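FOR IMMEDIATE RELEASE

Student Team Enters Two-Handed Table-Setting Task in Regional Manipulation Challenge

Lysenko Technical College robotics club to compete with a two-arm system trained on 1,802 student demonstrations

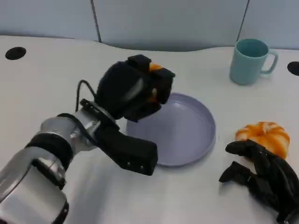
LYSENKO, July – The robotics club at Lysenko Technical College has confirmed its entry in the student division of the Mimeo Manipulation Challenge. The team will compete in the tabletop category with Brumik, a two-arm system with a multi-fingered hand on each arm. The entry was developed over two semesters by 17 students from the mechanical, electrical and software programs.

The tabletop category requires a robot to transfer soft and rigid items between a table and standard dishware without human input. Each team submits one task definition in advance. The Lysenko task uses two soft buns, a shallow plate and a mug. A run is scored on final placement, completion time and the condition of the buns. Any bun with visible compression marks after release is scored as damaged.

"Most of our failures in the first semester came from closing force," said Stepan Chornovol, team lead for control software. "A setting that holds a rigid part securely will flatten a bun. We now limit motor current separately for the thumb and for the opposing fingers, and the limit changes once contact is detected."

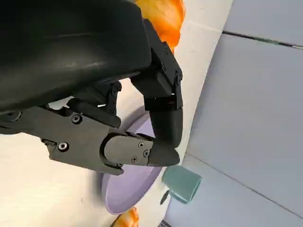

The current limits are stored as a table with one row per item. Students add a row by running a fixed calibration sequence, which takes five minutes per item. Items that have not been calibrated are handled at the lowest setting, and the system logs a warning.

The training set consists of 1,802 demonstrations recorded by club members using a teleoperation interface written by the team. Recording was divided into shifts, and each operator completed a qualification session before any of their data was accepted. Demonstrations in which an item was dropped were retained and labeled separately for use in recovery training. 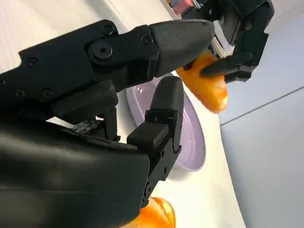

Perception was the second major work item. The team uses a head camera for the full table view and close views from the wrists for the final approach. Each view has limitations. At close range the fingers and palm housing occupy much of the image, and with one hand holding a bun just past the rim of the plate, the other hand's fingertip can come very near it. The software therefore compares wrist and head views before either hand is allowed to move into the shared area over the plate.

"The two arms are planned together, so a delay in one view stops both," said Miroslava Tkachenko, who leads perception. "That costs time on the score sheet. We accepted the cost because a hand-to-hand collision ends the run."

In the most recent internal trial series, the system was run 102 times under competition rules. Results will be published with the team's technical report after the event. Fingertip pads and mounting screws were inspected between sessions, and worn pads were replaced from a common stock supplied by Skustex, the club's materials sponsor.

Bohdan Zinchenko, faculty adviser to the club, said the project will be carried into the fall course in applied manipulation. Students in that course will receive the calibration software, the task definition and a subset of the recorded demonstrations.

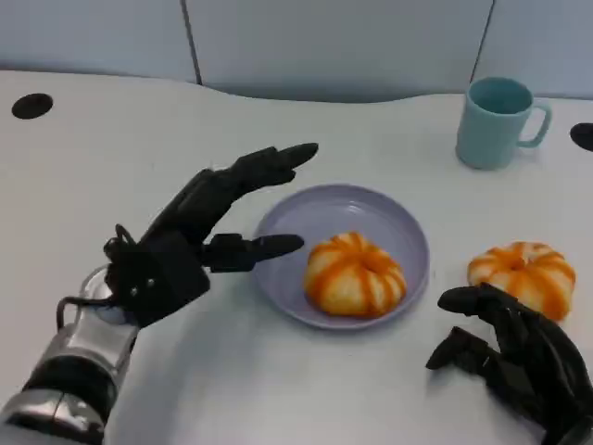
About the Lysenko Robotics Club

The club is open to all enrolled students at Lysenko Technical College and meets during the academic year in the automation laboratory. No prior experience is required. New members complete a safety module before operating powered equipment.

Media contact: Pushpa Sengar, Office of Communications, Lysenko Technical College

Technical inquiries: Stepan Kovalchuk, Laboratory Coordinator

###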